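Thread: Was wir an der Software für unseren zweiarmigen Aufbau gerade umbauen. Es geht um Wahrnehmung, Greifplanung und ein bisschen Werkzeug drumherum. Länger als geplant, ich teile es auf.

1/ Die Aufgabe klingt langweilig: Behälter auf einem Tisch umsortieren, gelb zu gelb, grau zu grau, klar zu klar. Zwei Arme, ein gemeinsamer Planer, mehrere Kameras. Der Planer heißt bei uns Storneck, die Wahrnehmung läuft unter Juhl. Beides Eigenbau, beides in Python mit C++ dort, wo es schnell sein muss.

2/ Das größte Problem seit Wochen sind die durchsichtigen Behälter. Die Tiefenschätzung liefert an den Wänden entweder nichts oder den Wert der Fläche dahinter. Die Segmentierung zerfällt an jedem Glanzlicht in zwei Teile. Bei Grau und Gelb haben wir das nicht.

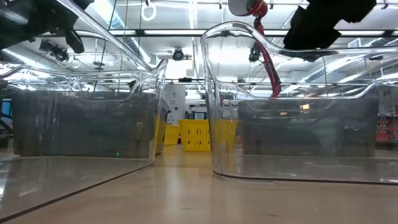
Zwei klare Behälter nebeneinander, Deckenlicht auf den Rändern.

3/ Erster Ansatz war, die Löcher in der Tiefenkarte zu füllen. Hat in der Simulation gut ausgesehen und auf dem Tisch nicht. Der gefüllte Rand lag zu tief, der Greifer fuhr entsprechend zu tief an, und der Kraftgrenzwert hat abgebrochen. Das haben wir im August letzten Jahres schon einmal gemacht und offenbar vergessen.

4/ Jetzt: keine Tiefe mehr für klare Objekte. Juhl sucht die Randkontur in 3 Ansichten, passt ein bekanntes Modell ein und gibt Pose plus Unsicherheit aus. Ist die Unsicherheit zu groß, fährt ein Arm mit der Handgelenkkamera näher heran und die Schätzung läuft noch mal. Jianhua Li hat den Teil geschrieben, der die nächste Ansicht auswählt.

5/ Zum Planer. Storneck rechnet für beide Arme eine gemeinsame Bahn und prüft Kollisionen gegen eine Szene, die aus Juhl kommt.
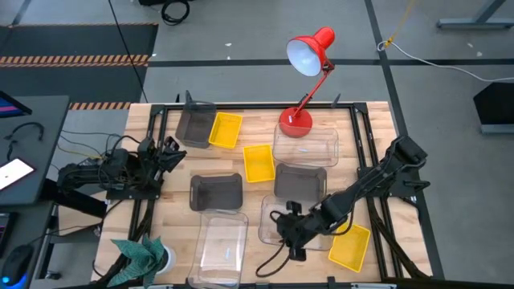 6/ Die Kollisionsszene war bis vor kurzem unser zweiter Engpass. Jeder Behälter kam als volles Dreiecksnetz hinein, und bei vielen Objekten brauchte eine Anfrage länger als die Bewegung selbst. Inzwischen sind die Behälter Quader mit offenem Deckel, gelb, grau und klar nach demselben Schema mit eigenen Maßen. Die rote Lampe an der hinteren Tischkante ist fest eingetragen, Fuß, Arm und Schirm jeweils als Kapsel oder Kegel, und die Pflanze vorn in der Ecke ist ein einziger großzügiger Zylinder. Blätter modelliert hier keiner. Was noch fehlt, sind die Kabel an den Armen. Dafür gibt es bislang nur einen Zuschlag auf den Armradius.

7/ Zahlen dazu, gemessen auf dem Rechner am Tisch: früher 16 Millisekunden pro Kollisionsanfrage, jetzt 3. Die Bahnen sind minimal konservativer. Für unsere Aufgabe egal.

8/ Dann die Kalibrierung. Hand-Auge machen wir pro Arm getrennt, danach eine gemeinsame Optimierung über beide Arme und die Kopfkamera. Wir hatten lange einen Versatz von 5 mm zwischen links und rechts und haben ihn in der Optik gesucht. Am Ende waren es

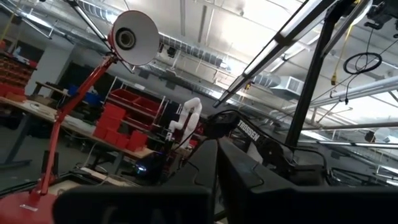
die Zeitstempel. Der Treiber der Handgelenkkameras stempelt beim Eintreffen am Rechner, die Gelenkwerte kommen mit der Uhr der Steuerung. Bei stehendem Arm fällt das nicht auf, bei Fahrt schon. Seitdem kalibrieren wir nur noch im Stillstand und schätzen die Verzögerung in einem eigenen Lauf. Tala Saab hat dafür ein kleines Skript gebaut, das nach jedem Neustart automatisch mitläuft.

9/ Werkzeug: Aufnahmen landen in Alell, unserem Log-Betrachter. Alle Kameras, Gelenkwerte und Planerzustände auf einer Zeitachse. Neu ist, dass man eine Stelle markieren und ab dort neu planen lassen kann, mit geänderten Parametern, ohne Roboter. Das spart mir mehr Zeit als alles andere in diesem Thread.

10/ Zum Testen nehmen wir inzwischen eine kleine Belegung: je ein Behälter pro Sorte. Reicht für die meisten Fehler. Der volle Tisch kommt erst dran, wenn die kleine Belegung 9 Läufe hintereinander ohne Eingriff schafft.

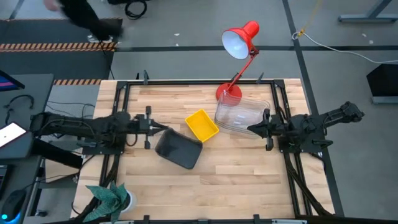
Heike Diekmann: Warum plant ihr überhaupt beide Arme gemeinsam? Bei getrennten Arbeitsbereichen und einer einfachen Sperre in der Mitte wärt ihr die Hälfte der Komplexität los.

11/ Berechtigte Frage. Die Sperre hatten wir. Solange jeder Arm auf seiner Seite bleibt, reicht sie. Sobald ein Behälter von links nach rechts muss, steht immer ein Arm und wartet, und bei Übergaben in der Mitte hilft sie gar nicht. Als Rückfallebene ist sie noch drin, falls Storneck in der vorgegebenen Zeit keine Bahn findet.

12/ Offen ist, was passiert, wenn ein klarer Behälter in einem anderen klaren Behälter steht. Juhl sieht dann mal einen, mal zwei. Wer dazu etwas Brauchbares gelesen hat, gern hier drunter.

13/ Der Code für die Verzögerungsschätzung kommt als Erstes raus, der Rest braucht noch Aufräumarbeit. Doku schreibt Ludger Lenz.

Kontakt | Impressum | Datenschutz | © Grernley | Nach oben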